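**Skundau Two-Arm Bench Cell**
Sold and supported by Nillico. Page last revised Friday, July 23, 2021.

The Skundau is a bench-top cell with two arms, two parallel-jaw grippers and a control unit. It is sold to small workshops, repair counters and training rooms that want to try automating light handling work: picking up small parts, putting them in drawers, laying out kits for assembly.

We are often asked whether it can take over a job that a person does now. For a few jobs, yes. For most, not yet. This page sets out which is which, so you can decide before you ask for a quotation.

## What it does well

- Picking up rigid parts that have two flat or evenly curved sides
- Moving parts between fixed positions, such as a tray and a fixture
- Repeating a taught job on the same parts in the same layout
- Holding a part steady with one arm while the other works on it

## What it does with help

Small mixed parts are harder. A push button lying on its side gives the gripper a different shape to hold from the same button standing up, and each needs its own taught grip. Very small parts with pins can be picked up, but the jaws may close on the pins if the part has turned. Allow time for teaching, and expect to keep someone nearby for the first weeks.

Drawers come under this heading too. The arm can pull a drawer open if the cabinet stays put. A light cabinet slides towards the arm when the drawer sticks, so we suggest fixing it down or using the second arm to brace it.
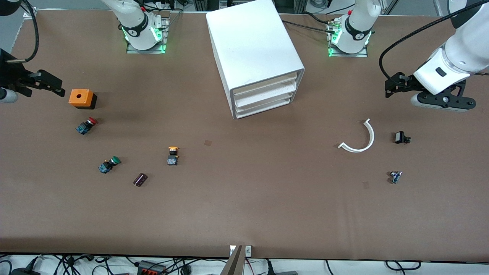

*Parts-sorting layout: three-drawer cabinet between the arm bases, push buttons and small components on the mat.*

## What it does not do

It doesn't fold laundry, wash up or wipe surfaces to a standard we would put our name to. Cloth changes shape every time it is lifted, and the standard jaws have no good way of finding an edge. We have seen other suppliers' videos of folding machines and have no quarrel with them, but please don't buy a Skundau for that.

Nor will it untangle cables, open soft packaging or tidy a shelf it hasn't been taught. Household use in general is outside the warranty.

## Speed

In our own sorting trial in May, one arm placed 80 mixed parts in the time Kirstin Kinnear on our bench placed 143. The arm had been taught every part beforehand. Kirstin had been shown the tray and told which drawer was which.

Speed matters less if the job can run while your staff are doing something else. If someone has to stand and watch, do the sums first.

## Specification

| Item | Detail |
|---|---|
| Arms | Two, bench mounted on separate metal plates |
| Grippers | Parallel jaw, two fingers each |
| Working reach per arm | 800 mm |
| Status lights | On each arm base |
| Teaching | By hand guiding or from the control unit |
| Gripper inspection | Every 2,000 cycles |

## Setting up

Both arms need a flat, rigid table. A folding table won't do. Lay a plain mat over the working area, as small parts skid and bounce on bare metal. Brown, grey or dark green all work with the optional Pastov vision kit. Avoid patterns and anything glossy.

Leave slack in the gripper cables and try each arm at full stretch before teaching a job. Mark where the cabinet and trays stand. If they get moved, the taught positions will be wrong and the job must be checked again from the start.

A risk assessment is needed for every installation, including those in training rooms. Cameron Cairns can send you our blank form, which you are welcome to alter.

## Options

- Pastov vision kit, for finding parts that are not in a fixed position
- Morrison soft finger set, for painted or easily marked parts
- Narrow fingers, for parts with short leads
- Spare finger pads, in pairs

The vision kit is the one most customers end up adding. Without it, parts must be laid out in the same places each time.

## Trials and orders

Bring or post a box of your own parts and we'll try them on our bench before you order. Please include the awkward ones. Tegwen Rosser books the trials, and Ewan Purves will write back with a list of what was picked, what was dropped and what we didn't attempt. There is no charge for the first trial.

Annag Innes handles quotations, spares and returns. Parts sent in for a trial are posted back with the report.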